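Arm notebook – Friesen build, June, afternoon

Picked up from the gripper rebuild.
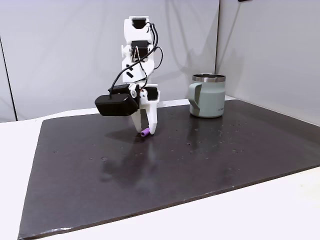 Friesen over the dark mat, purple cylinder at the tips.

New fingers printed at the Arlow bench, 16 per cent infill. Left one is the curved version, right one is the straighter one from the first set. Tips line up better than they did, though I'd still file the right one a touch.

Wrist servo recentred before the run. It had crept 3 degrees since the last entry. Cable left in the wide loop from the top of the arm – the short routing pulled at the wrist on full rotation.

Close position is now 226 in the config. The old value stalled the servo and the Clavuvari board reset itself twice. Speed held at 60 for all pick tests until we trust the supply.

Mat is shiny and the cylinder likes to roll on it. Try a strip of grip tape, or ask Fakstead what colour and surface they'll use at the regional. Wipe it down first, it's covered in specks.

To do: reprint the right finger to match, label the servo leads, copy the config to the club drive.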